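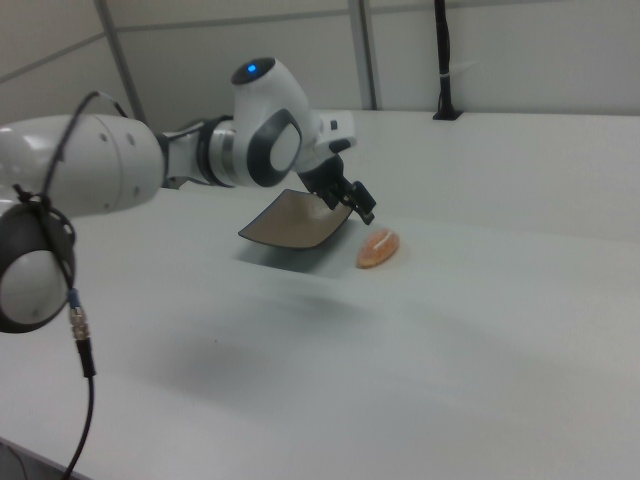
The white table, with the tan plate and the little orange bit of food.

Stories > Short fiction > Kultdale

The Last of the Plates

My mother bought the plates at Indis, in the main street of Kultdale, the winter the shop closed down. They were tan with a dark brown rim, nearly rectangular, with the corners rounded off. She paid two dollars each and carried them home wrapped in newspaper.

By the time the house was sold there was one left. I found it at the back of the cupboard over the stove, behind the cake tins. My sister had already done the bedrooms. She had the linen in garbage bags and the good glasses in a box with her name on it.

"Do you want this?" I said.

"Is it chipped?"

"No."

"Then one of us should have it."

Neither of us said which one. I put it on the white table and went on with the drawers.

We had been left the kitchen until the end on purpose. The movers from Stalent had quoted $1725 for the whole house, and more than 2000 if they had to wrap the china, so we were wrapping the china. There wasn't much of it. There were cups with no saucers and a gravy boat none of us had ever seen used. My sister wrapped and I wrote on the boxes.

At four o'clock she stopped and asked if there was anything to eat. The fridge was off and propped open with a tea towel. In the pantry there was salt, a jar of cloves and half a bag of rice.

I had one thing in my coat pocket, from the Kumarasinghe bakery near the station. It was small and orange and shiny, with a thin white line along the top. I had bought it that morning and forgotten it. I set it down on the table beside the plate.

"What is it?" she said.

"I don't know. I pointed at it."

"Sweet or savoury?"

"I pointed at it," I said again.

She laughed, and then she sat on a box marked BOOKS and didn't get up for a while. The light was going. Somebody across the road was bringing in their bins.

"She'd have put it on the plate," my sister said.

"She would."

"Even just the one."

She picked up the plate, turned it to the window and looked at the underside, where the price sticker had been. Then she held it low over the table, tipped a little, as our mother used to when she was clearing crumbs.

I went to find a knife. They were all packed, and I had written KITCHEN on every box, so it took me some time. When I came back with one my sister had her coat on and the plate was in her lap.

"You cut," she said. "I'll choose."

It was savoury.

Print this story | E-mail to a friend
14 shares | 2 comments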